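The Gripper on the Kitchen Table

Home robotics has always promised more than it delivers, and the latest wave promises a great deal. Print two handles, glue on some markers, pick things up for an afternoon, and a machine will learn to do it for you. I went to Senbridge, a shared workshop, to see how that claim holds up.

The project there is called Flikus. It is a pair of hand-held grippers, built from plans that came out of a hobby group in Fluvumberg. You squeeze, the fingers close, and software works out where your hands went from the square patterns on the cubes. No arm is needed at this stage. The arm, which the builders call Eren, is due in April. It was due before that, too.

The appeal is easy to see

An arm costs real money. A pair of grippers costs plastic, springs and patience, and the builders say a first set takes up to 12 evenings. Most of that goes into the fingers. Make them too soft and they fold around anything heavy. Make them too stiff and they spit out anything round.

The software side is where my doubts begin. The target is 1000 recordings of small household chores, every one made by a person standing at a table. I asked what happens when the table is a different height, or the light changes. The answer was more recordings – a reply I have heard at other workshops, about other machines.

Slow hands

Even simple objects ask a lot of the person holding the grips. Your own fingers would turn a roll of tape over without a thought. With these, you bend down, line up both wrists and choose your angle, and you drag the cables along with you.

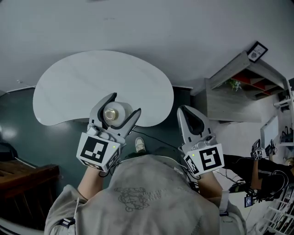 What would change my mind

Two things. I would like to see Eren pick up an object that was never in the recordings, in a room it has not been trained in. And I would like the failures published next to the successes – all of them, with the raw files.

The builders agreed to the first and said they would think about the second. The grippers themselves are nicely made, and I would happily own a pair. I am keeping my vacuum cleaner for now.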